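Hovuvstead, February

Zenport compares grippers for rack work in simulation

Zenport has begun a comparison of grippers and arm controllers for work on equipment racks. The trials are run in simulation at its Hovuvstead office, using the Ondunlow software package.

Each of the 8 grippers is paired with 4 controllers and given 800 attempts at reaching the front of a rack unit. The results will be shared with Sastry, which supplies the controllers. 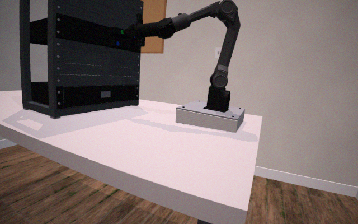
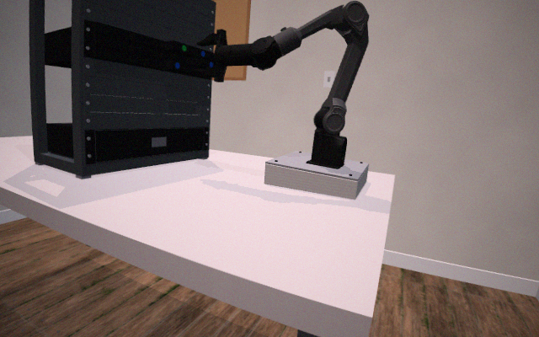
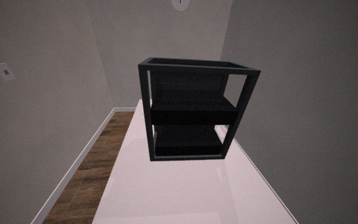

Will the comparison be repeated on real hardware?
The two best pairings will go on to a bench trial of 2,000 cycles at Hovuvstead once the simulated runs are finished.

Zenport will publish the full results table and the settings used for each controller. Firms wishing to put forward a gripper for the next round should write to the Hovuvstead office.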